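Unit 2: Inside the desktop tower

Handout for the September intake. Tutor: Noelia Olmedo. Bench questions to Ignacio Toledo.

Before the session
Read pages 12 to 15 of the Echevarría notes. Bring a pencil and your bench sheet. Screwdrivers stay in the room.

Laying the case down
Unplug the mains lead and hold the power button in for a few seconds. Lay the tower on its side with the removable panel facing up, then take the panel off and put it under the bench. Keep the screws in the tray marked Brutano. The Sketby trays are for unit 3.

Finding your way about
Start with the motherboard, as everything else connects to it. Find the processor first. It sits in a socket near the middle of the board and is held by a retention bracket. Memory goes in the long narrow slots close by. The small finned heatsink covers a chip that also gets warm in use, so leave it alone if the machine has just been running.
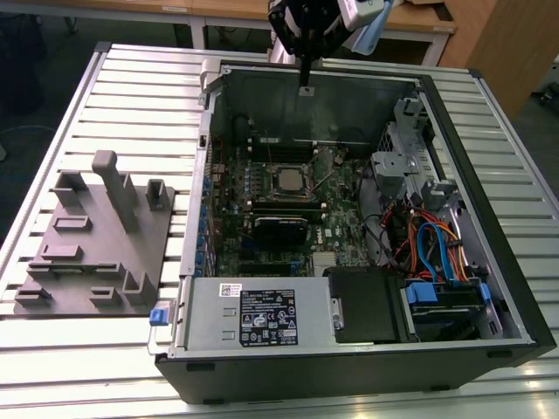
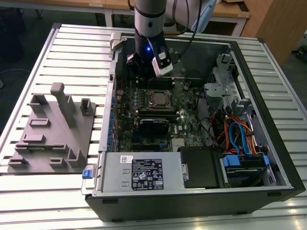 Open tower on the bench: green motherboard in the middle, silver power supply along the bottom.

The power supply is the largest metal box in most towers. We do not open it at any point on this course. Read the label and copy the model number on to your sheet – if there is more than one barcode sticker, you want the printed text and not the barcode number.

Follow each cable from the power supply to where it ends. Data cables run between the board and the drives and carry no power. Write down both ends of a cable before you pull it out. Hold the plug, never the wires.

Some cases use plastic clips and latches where older ones have screws. Press them gently. Spares for the drive clips come from Plidetti, order code 1352, and they are slow to arrive.

Bench sheet
Work in pairs. Name each part, say what it connects to and note anything that has come loose. Leave the processor in its socket. It comes out in unit 3, with paste and cleaning cloths to hand.

Hand the sheet in at room 93 before you leave.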